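Long one about work. Grab a tea.

**1/** So the arm has been on our side of the canteen kitchen at Gillport since April, and people keep asking me whether I hate it. I don't! I don't love it either. It's a bit like getting a new colleague who is very strong and very shy.

**2/** Quick background for anyone new here. I do plates. I've done plates at the Gillport canteen for years, first washing, then washing and racking, then washing, racking and shouting at whoever left forks in the soup bowls. We feed 369 people on a full day and most of them want lunch at the same minute.

**3/** The arm is called Trolleler. That's the product name, it's on all the paperwork, and none of us can say it with a straight face after a late shift. On our rota it's down as "T", between Sunil and Wendy.

**4/** What T does: puts plates in racks and takes plates out of racks. That's the job. It doesn't wash, it doesn't scrape, it doesn't know what gravy is. We practise it on a small table with a wire rack and a mixed lot of coloured plates before anything gets changed on the main line, and I'm the one who sets the table up.

**5/** Which means I now have opinions on wire racks. Strong ones. Ask my sister, she's stopped picking up the phone.

**6/** Plates, rack, and the close-up view from T's end: 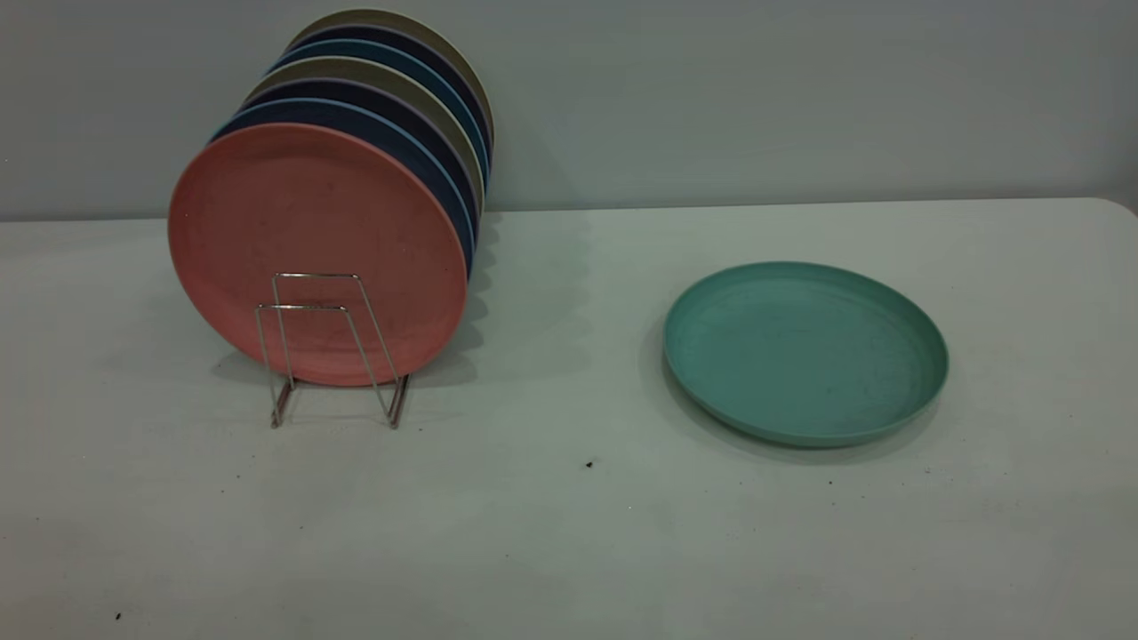
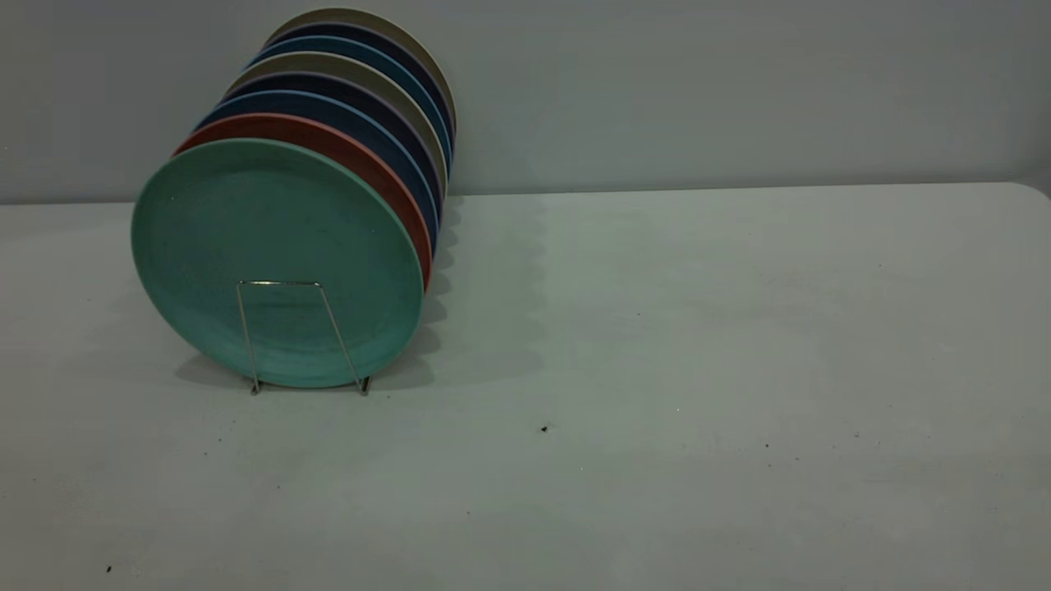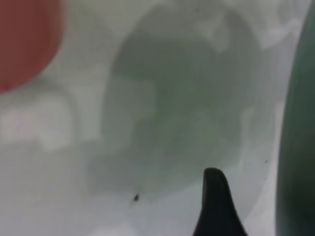 — **Hsiu-ying Mak**

**7/** The first one has the teal plate lying flat on its own with the pink at the front of the rack. In the second, teal is at the front of the row. I like teal at the front, no technical reason, it just cheers me up.

**8/** The third is from the little camera down by the gripper, and the black pointy thing is a fingertip. Everything behind it is a blur! I was quite pleased the first time I saw a view like that. I'd been imagining it had eyes like a hawk. Then they put the wrist view up on a monitor and I thought, love, you need glasses.

**9/** (Before the engineers get in my replies: yes, I know it has other views to go on. You explained it to me with a whiteboard. Twice.)

**10/** OK, what has changed for us. My wrists, first. Plates on edge, all day, is a pinch-and-twist, and by the end of a week my right hand used to be useless for opening jars. On days T does the racking it's noticeably better. I'd have signed for that alone.

**11/** Second thing is the noise. A person racking at speed makes a racket (sorry) and you learn to hear how the shift's going from it. T is slow and even. For the first couple of weeks I kept looking round to see if something had stopped.

**12/** Third thing, and this is the one I grumble about: the chat has gone. Racking used to be two of us side by side, and you can talk about anything when your hands are busy. Now it's one person and T, and the second person is over on prep. I found out Wendy was moving house from the noticeboard. THE NOTICEBOARD.

**13/** We raised it at the Thursday meeting and, fair play, they changed the break rota so the two plate people go together again. It's 30 minutes. It isn't the same as a whole shift of gossip but it's something.

**14/** Were hours cut? Everyone's first question, so: no, not at Gillport. We had it in writing before the arm was even unpacked and I'd tell anyone in the same spot to ask for that. Over at Leltholm they didn't ask until afterwards and it all got very tense. My friend there still won't stand near theirs.

**15/** I did get a new line on my payslip, for "cell set-up", which comes to an extra £50 a month. Took three emails. Put it in an email, people. If you're the one who knows which plates stick together, that's a skill and somebody should be paying you for it.

**16/** Things I've ended up teaching engineers: plates that look the same size aren't always. Stacks cling. Don't put the rack where a person's elbow goes. If you want to know whether a rack is any good, load it from the back and see what it does when it's half full.

**17/** Things they've taught me: how to pause it, how to unpause it, and that talking to it makes no difference. I still say "mind yourself" when I go past.

**18/** Next is the Wattimena building, which has the big dishwasher and 1000 plates in circulation, all white, all chipped, and no colours to tell them apart by. They've asked me to go over for the first week and I've said yes if Wendy comes too. Waiting to hear.

**19/** Going to bed now, I'm on earlies. Will answer questions tomorrow, apart from the ones about whether it can do my ironing.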